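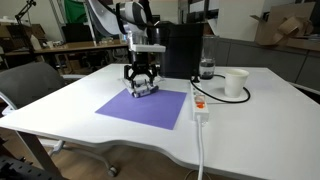 Slide 1. Mat, power strip and cup on a shared table.

Talks > Enon workplace series > Liquids and leads on shared tables > Speaker notes

Liquids and leads on shared tables
Speaker: Čestmír Slanina
Running time: 30 minutes, questions included

Slide 1 (title)

Leave the slide up while people find seats. Start at two o'clock whether or not the back row is full.

Scope: tables used by more than one person in a day, with mains power on the top surface and at least one open vessel. Fixed laboratory benches are out of scope, as are kitchens. Both have their own rules and somebody to enforce them.

Point to the strip, then the cup. These are the two items the talk keeps coming back to. The strip lies between the purple sheet and the cup, with a plug in the far end. A tall glass with a little clear liquid in it stands behind. Move on; the detail comes later.

Slide 2 (terms)

Read these out once. They are used without explanation afterwards.

Work area: the part of the table where items are put down and picked up. Usually a mat, sometimes only a habit.

Wet side: wherever open vessels stand.

Live item: a strip, adaptor or any plug in use on the tabletop. An adaptor brick counts. A laptop does not, for the purposes of this talk, although the question will be asked.

Crossing: any place where a cable passes between a person and a thing the person reaches for.

Slide 3 (where the numbers come from)

The Enon walk-round covered 163 tables in July. Each was looked at once, during working hours, without notice. We recorded 568 crossings. Do not give an average; the distribution is lopsided, and a handful of tables in the print room account for a large share of the total.

Mention the limits. One visit per table shows what was on it at that time of day. It does not show how spills happen. We have no spill data worth presenting. If asked for it, say so and go on.

Slide 4 (the mat)

A mat does three jobs: it marks the work area, it stops small items from skating on a smooth top, and it provides contrast. Contrast is the one most often overlooked when mats are ordered. A white part on a white table takes longer to find, particularly under overhead light.

Square, plain, unprinted, and a strong colour. Printed grids were tried at Enon and withdrawn, as people lined things up with the grid and left them there. We currently buy the Jelska mat in the medium size. Any flat mat with clean edges will serve.

Orientation does not matter much. People ask whether it should be parallel to the table edge. Turning it to a diagonal gives a corner towards the user and costs some usable width at the sides. Leave it to the person sitting there, provided that no corner ends up under the strip.

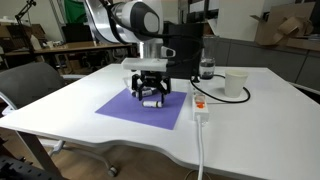 Slide 5. Small cylinders on the mat; jar, cup and strip to the right of it.

Slide 5 (worked case)

Allow five minutes. Ask the room to find the crossings before speaking. Wait longer than feels comfortable.

Points to bring out, in whatever order the room offers them:

The small items are on the mat. Two white cylinders with a dark end lie on their sides on purple, and both can be read from the back of the hall. That part of the table is working as intended. Cylinders roll, so the surface matters more here than it would for a flat part. Keep a rolling item well inside the mat edge.

The jar holds dark liquid in its lower half. It stands near the back edge, with the strip in front of it. Someone reaching for the jar from the front reaches over the strip. Moving the jar alone does not settle the matter; the strip is what makes the reach awkward.

The cup is inside a loop of black cord. Looks harmless. A cup lifted straight up clears the cord; a cup slid towards the user does not. Most people slide. The cord then pulls towards the base of the jar, which is the second vessel on the table. If only one point is remembered from this slide, it should be this one.

The white lead from the strip goes over the front edge. The front edge is where forearms, sleeves and chair arms go. Route it off the back or the side.

The orange switch on the strip is easy to see. Credit where due. A switch that can be found quickly is worth having on any live item, and the strip should be turned so that the switch stays within reach after it has been moved.

Do not let this become a discussion of whose table it is.

Slide 6 (recommended layout)

Go through slowly. People photograph this slide.

1. Mat in the middle or to the side of the hand used most.
2. Strip along the back edge, lengthwise, fixed down. Not front to back.
3. Wet side at the opposite end from the strip. Minimum separation 30 cm, measured between nearest edges.
4. Supply lead off the back.
5. Spare cord gathered and tied. No loops left on the top.
6. Vessels with lids where the work permits. Otherwise a wide base in preference to a tall narrow one.

On item 3: the figure is ours. It comes from the reach of a tipped tumbler on a level table in our own trial and should not be quoted as a standard. On a shallow table it may not be achievable, in which case the strip comes off the top altogether and goes into an under-table tray. The Honkanen tray fits our frames. Check the screw length before ordering for a thinner top.

On item 5: hook-and-loop ties only. Cable ties get cut with whatever is nearest, often while the cord is live.

Slide 7 (tables with curved fronts)

Short slide. Skip it if time is tight.

Shaped front edges, with a recess for the user, bring the body closer to the centre of the top. Reach to the back improves. The usable strip of table directly in front of the user gets shallower, so anything parked there is nearer to being knocked. Put nothing in the recess except the mat, and only if the mat does not overhang.

Slide 8 (checking)

The check takes a minute at changeover. The person arriving does it, before sitting down. We tried having the person leaving do it and the sheets came back complete and the tables unchanged.

Record three things: crossings, open vessels, distance between wet side and strip. Itach has a form for this with a drawing of a blank table on it. Mark the items on the drawing. A written description takes longer and is harder to compare from one Monday to the next.

Likely questions

Paper cups. Allowed, wet side only, same distance as any other vessel. An empty cup still counts: it will be filled at some point, and it gets checked less often.

Wireless chargers. Treat as live items.

Are coloured mats required? No. A dark top with pale parts does not need one for contrast, though the parts may still slide.

Strips with individual switches. Acceptable. They are longer, so measure the back edge first.

Handout: copies at the door, blank forms on the reverse. Anyone wanting the full table of results should leave an address with the organisers.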